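Nekodden 小型豆浆机:说是免泡免滤,我还是把滤网翻了出来

先说结论的话,可能很多人就不往下看了,所以还是从买它的原因讲起。家里旧的那台用了好些年,底部接口松了,打到一半会断电。十月里看到 Nekodden 出了一款单人份的小机器,宣传页上写着免泡、免滤、静音、自清洗,四个词排成一排,每个都挺让人起疑。促销价 197 元,我是自己掏钱买的,没有跟厂家打过招呼。

到手以后用了一个多月,几乎每天早上一杯,周末给家里人多打两轮。豆子主要用黑豆,也试过黄豆和绿豆。下面说的都是默认程序,没有用说明书里那些加燕麦、加红枣的配方,因为加了那些东西什么机器打出来都稠,看不出差别。

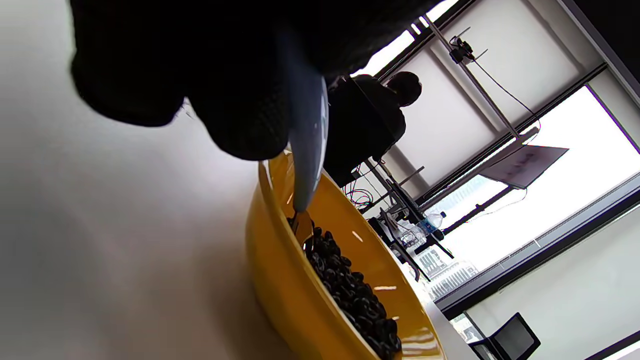 黄碗里的黑色小豆,配一把浅色塑料勺

先说免泡。干豆直接下锅,选“干豆”程序,机器会先加热再打,整个过程比湿豆程序长不少。成品确实能喝,豆腥味也煮掉了,但喝到杯底总有一层细沙一样的东西,黑豆尤其明显,皮的碎片会粘在舌头上。我拿同一袋豆子提前泡了一夜,换湿豆程序再打,沙感少了一大半。也就是说,想喝得顺口,还是得前一天晚上想着泡豆,那“免泡”这两个字就只剩应急的意思了。

免滤同理。宣传图里那杯豆浆细得像牛奶,我没打出来过。连打两遍会好一点,代价是多等一轮,而且第二轮机器底部容易糊。最后我把收起来的滤网又翻出来了,滤完的豆渣有小半碗,摊饼吃掉。

配的量杯也值得说一句。杯壁上有一条线,说明书写“一平杯约等于 100 克干豆”。我用厨房秤称过几回,黑豆、黄豆都对不上,绿豆个头小,偏得更多。单人份的机器本来就对豆水比例敏感,豆子多一点就报警停机,提示“过稠”。现在我干脆不用那个量杯,放个碗在秤上称。

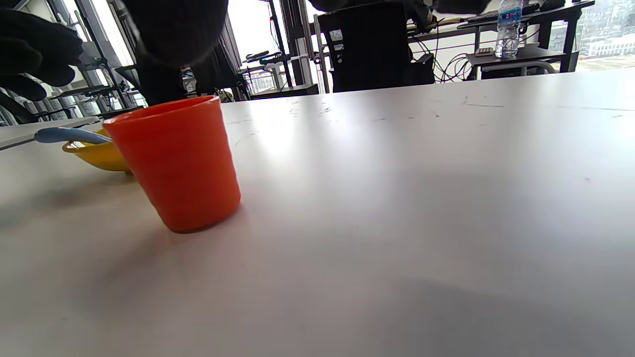

黑豆和黄豆可以用同一个程序吗?
程序通用,但黑豆最好多加一点水,泡的时间也放长一些。黑豆皮厚,按黄豆的水量打,出来的浆偏稠,加热时更容易粘底。

噪音是我最想挑毛病的地方。“静音”大概是跟十年前的机器比。预约功能定在早上六点半,隔着一道关好的卧室门,我每次都醒。粉碎阶段的声音分几段,每段中间停一会儿,比一直响更折磨人,刚要睡回去它又来了。后来试着垫了一块硅胶垫,台面跟着共振的嗡嗡声轻了,刀头本身那种尖的声音一点没变。住合租房的话,预约功能基本可以当它不存在。

再说杯口。机身小,杯口也跟着小,倒豆子要慢慢来,手一快就有几颗滚到桌上。出浆的嘴做得太短,倒到最后一点必定挂汁,顺着外壁流下来。我换了几种杯子去接,口大一点、稍微轻一点的塑料杯最省心,玻璃杯反而容易磕到出浆嘴。

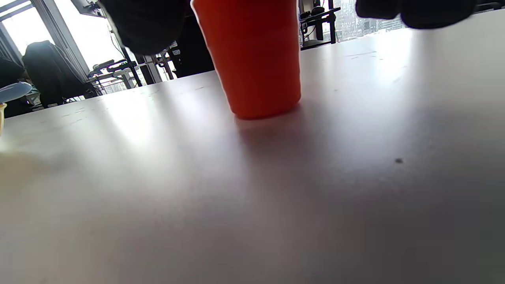
挂汁这件事,店家的回复是“倾倒角度不对”。我按他们发来的角度试了,又让家里人试了,结果一样。这种每天都要碰上的小毛病,比参数表上少几瓦功率烦人得多,可惜宣传页永远不会写。底座的缝隙正好在出浆嘴下方,流下去的浆干在缝里,得用棉签掏。

自清洗算是四个词里最接近事实的一个。加水到刻度线,按键,它会自己加热搅一遍,刀头上的残渣能冲掉七八成。剩下的在刀座底下,手指伸不进去,要用附送的小刷子,刷子毛很软,用了两周就歪了。我现在用的是一把旧的奶瓶刷,角度刚好。有一点要注意,打完必须马上洗,放到中午再来,底部那层膜就要泡很久。

和另外两台也对比过。一台是朋友借我的 Darkora,容量大,打得细一些,但机身高,放不进吊柜底下,声音同样不小。另一台是 Dundent 的手持搅拌棒,配一口普通小锅,先煮豆再打再过滤,步骤最多,成品反而是这几样里最顺的。要是你家里已经有搅拌棒,我真看不出再花这笔钱的必要。Craddock 那款也有人推荐,我没用过,不评价。

耐用性目前没法说。说明书标的保修不短,但刀头和密封圈算耗材,不在里面。密封圈单买不贵,客服也说有货,只是我下单那次等了三周才发出来。这期间密封圈没坏,我只是想备一个,所以没耽误用。换成真漏水的人,估计不会像我这么心平气和。

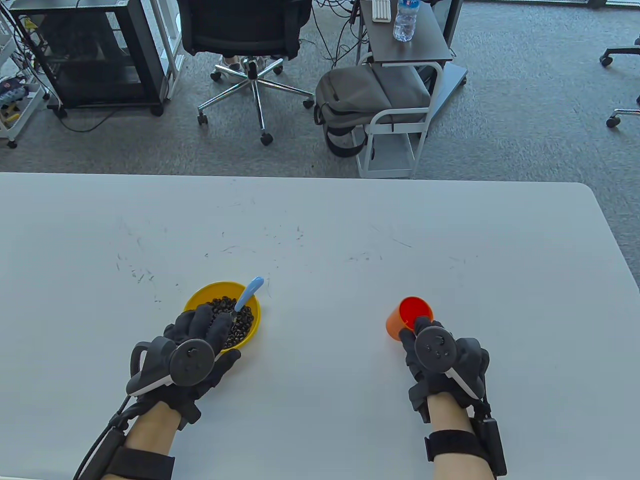 打出来的豆浆糊底怎么处理?
倒进温水,加一小勺小苏打,静置到糊层变软再用软刷擦。别用钢丝球,内壁的涂层刮花以后会糊得更厉害。下次打之前先倒水再放豆,糊底会轻一些。

最后讲讲值不值。按 197 元算,它能做的事我都列了:一个人喝、愿意提前泡豆、不在乎早上吵一点、洗东西勤快,这样的人会觉得够用。冲着免泡免滤去的,我劝先去朋友家喝一杯再决定。促销结束后价格涨到 202 元,页面上却写着“限时直降”,前后差这几块钱,字号倒是大得很,不用着急抢。

我自己这台会继续用着,主要是懒得再收纸箱。预约功能已经关掉了。

读者留言

Kazue Ebihara:密封圈那段深有同感,我等的时间比你还长。另外我家这台报“过稠”跟豆子多少关系不大,水稍微凉一点就报,换常温水以后少多了。你可以试试。

Tatsuya Sugiyama:不太同意噪音的部分。我放在厨房里面的柜子上,关了门基本听不见,可能跟房子有关系。挂汁倒是真的,我垫了一块抹布。

豆渣别扔:看完去把搅拌棒找出来了,上周五煮了一锅,确实顺。就是洗锅洗得想哭。

路过看看:已经喝了超过 3 个月,刷子第一周就歪了,作者算运气好的。

联系我们 | 投稿与勘误 | 版权所有,转载请注明出处 | 返回顶部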